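Courses » Robotics Lab II » Handouts » Unit 5: Collecting Demonstrations by Hand

Posted by Vikas Prajapati | 22 Oct 2025 | 8 comments

Unit 5. Collecting demonstrations with a hand-held gripper

Read before the lab session. Sections 5.1 to 5.3 are needed for the worksheet. Section 5.4 is needed for the project only.

5.1 Terms

An episode is one recording of one attempt at one task. It begins with both fingers open and no contact with any object. It ends with both fingers open again and the device pulled back from the work area. A recording that starts or stops with an object in the grasp is not an episode and must be discarded.

The policy is the function to be trained. Input: the image from the wrist camera and the current finger opening. Output: a change in gripper pose and a new finger opening. The policy has no access to the person's view of the room. If the operator leans over and looks into a container that the wrist camera can't see into, the operator is using information the policy will never have. Episodes made this way train badly, and the fault doesn't show up in the loss curve.

5.2 Task for this unit

Pick and place with an open cardboard box. Small items lie on the floor near the box or inside it. Each team writes its own task sentence, for example "put the white disc in the box," and uses the same wording for every episode in the set. Do not change the sentence partway through. Mofokeng, the labeling tool, treats "the box" and "the carton" as different tasks.
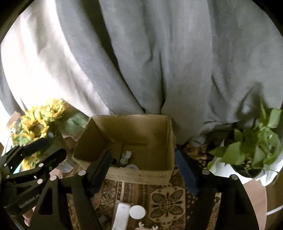

The side walls limit the approach angle. With the fingers fully open, the outer linkages are wider than they look on the preview, and a low approach will push a wall or a flap before the fingertips reach the item. Approach from above at a steep angle, close partway, then descend. Record the partial close as part of the motion. Do not pause the recording to make it.

Clutter stays in. Plants, bags, cloth and patterned floor coverings all change what the camera sees, and a policy trained over a bare tabletop will usually fail when the floor has a pattern on it. Move the background items between batches and leave them alone within a batch.

Clear plastic items are allowed but are logged separately. They have weak edges in the image and should not make up the whole of anyone's set.

5.3 Quantities and limits

Each team collects 120 episodes. Maximum length of an episode is 45 seconds. Anything longer is rejected by the upload script without a message, so check the file list afterward. Last March's sections pooled some 700 usable episodes, and the baseline model on the course server was trained on that pool.

Hand speed should be slow and even. Motion blur is the most common cause of lost tracking. When tracking is lost, the Skonik viewer shows a jump in the path plot. One jump is enough to reject the episode.

Failed grasps: keep the episode if the operator recovers and finishes the task. Mark it R in the log. Discard it if the item was moved by hand.

5.4 Project option

Teams choosing the manipulation project train on their own set plus the pooled set and report success rate on the Ranberg arm. Report the two training conditions in separate rows. Jhun Galang holds the sign-up sheet for the arm and will also hand out the Grastent mounting plates. Plates go back in the drawer with all their screws.

Worksheet 5 is due at the start of the next lab. Problem 3 uses the corrected path file, not the one linked in Unit 4.

8 comments | 0 shares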